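Is the winter crate event on Climoron worth the keys, or am I better off waiting?

Posted in Survival Servers > Events and Shops
December 27, 2022

tallowmere

I've played on Climoron since September, mostly on the survival world, and I've never bought anything. The winter event went up last week and the announcement says every key has "a real chance" at the Lanosdale set, which is the full armor with the custom enchants. Keys cost 700 coins at the spawn shop, or you can get them through the web store in bundles. There's also a free one for voting, but I've only had that show up twice and I vote every day.

What bothers me is that I can't find the odds anywhere. The sign at the crate says "rare" next to the chestplate and "rare" next to a stack of golden carrots, so either the carrots are very special or the word means nothing. I asked in chat and got told to check the wiki. The wiki page for the event is last year's, with last year's prizes.

I've got 1,271 coins saved. That's one key and some change. I make my coins from a sugar cane farm and a bit of fishing, so it isn't a fortune but it did take me a while. My questions are these. Does the set come back after the event or is it gone for good? Do the coin keys and the store keys open from the same prize list? And has anyone here personally pulled a piece, as in you, not a guy you saw in chat? Every time somebody wins there's a big purple message and fireworks at spawn, and it always seems to be someone with a rank. Could be that ranked people just open more crates. I'd like to hear it from someone who has kept track.

I don't want to start a fight about pay to win. I only want to know if I should spend the coins or put them toward a second claim block upgrade, which I know I'd use.

gravelpicker

go for it!! i got the boots on my third key and they're amazing, the speed is crazy on the ice roads. the event is only once a year so you might regret it if you skip. also vote on all the sites and not just the first one, the free key only drops if you do all of them on the same day. gl

oldnetherroad

I'd be careful with "only once a year." They said the same about the harvest set, and it was sitting in the regular shop under a different name a couple of months later. Same enchants, different color on the name. I'm not saying they'll do it again with the Lanosdale set, but the words "never returning" have been used on that server often enough that I stopped planning around them.

To your actual questions.

Same prize list or not: as far as I can tell the coin key and the store key are the same item. Hold one of each and they stack. If they were tied to different crates they shouldn't stack, at least not with the crate plugin most servers run. That doesn't prove the odds are equal, and I can't see their config, but I'd bet on it being one list.

Odds: I opened 44 keys over two events and wrote down every result in a text file because I had the same suspicion you do. I got 13 prizes I'd call useful, and that's counting mending books and a spawner. From the armor I got one helmet. The rest was food, iron, name tags, and those party poppers that take up an inventory slot until you throw them in lava. Forty-four is a small sample and anyone who likes numbers will tell you so. Still, if the chance were anything like what the announcement suggests, I'd expect to own more than a hat.

I was on Leiva before this, and they print the percentages right on the crate preview. Right click, and there they are beside each item. It takes an admin maybe ten minutes to set that up. When a server that sells keys for real money doesn't do it, I draw my own conclusions. You might draw kinder ones.

About ranked players winning: ranks come with a monthly key kit, so yes, they open far more. The fireworks only go off for wins, so you never see the forty chests of carrots between them. That part I don't find shady, it's just how those messages are made to work on you.

My advice is buy the claim blocks. If you really want a piece of the set, watch the player auctions in the week after the event closes. People who opened twenty keys and ended up with two pairs of boots want their coins back, and the price drops quickly. Last time the harvest boots went for less than two keys. You'd be paying for a thing you can see, with the enchants listed, and you'd get the piece you want.

One more thing on the voting keys. gravelpicker is half right. You need every site within the same reset, and the reset isn't midnight your time, it's whenever the server restarts. If you vote right before a restart it splits across two days and you get nothing. Also, if your inventory is full, the key is not held for you, whatever the help page says. I lost two that way before I worked it out.

prodwell_ish

I mod on Prodatano, so a different network and no horse in this race. We run crates too. I agree with most of the above but I'd soften one bit. Missing percentages can be plain laziness. Our own preview was blank for half of last winter because an update broke the menu and the owner didn't notice until a player complained in a ticket. So open a ticket and ask. Be polite, ask for the exact chance on the chestplate and whether the set will be sold later in any form. If they answer with numbers, good. If they answer with "it's a surprise," you have your answer too, and you've still got your coins.

I wouldn't go by the boots on the third key either. Someone always gets the boots on the third key, and they're the one who comes back to post. I've read our logs and most people who open three get nothing they keep.

Check the enchants against what's allowed in the arena as well. On a lot of servers the event gear is blocked in PvP, and they mention it in one line at the bottom of the rules. If you mainly farm and fish, I'm not sure what you'd wear it for.

Related in Survival Servers

Vote key didn't arrive after restart
Climoron claim block prices, are they going up again?
Leiva or Prodatano for a small group of builders
Do crate keys expire when an event ends?
Harvest set renamed in the shop, same item?
Auction house tax on event armor
How to read a crate preview menu

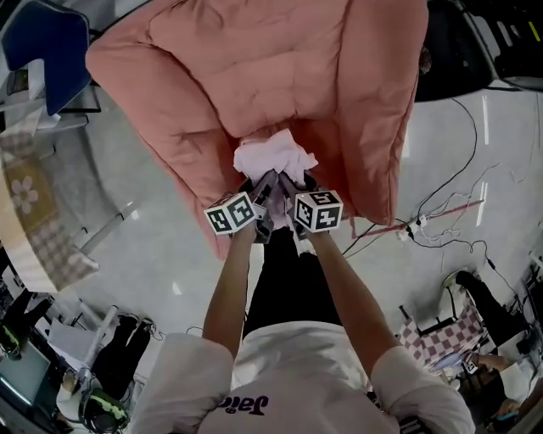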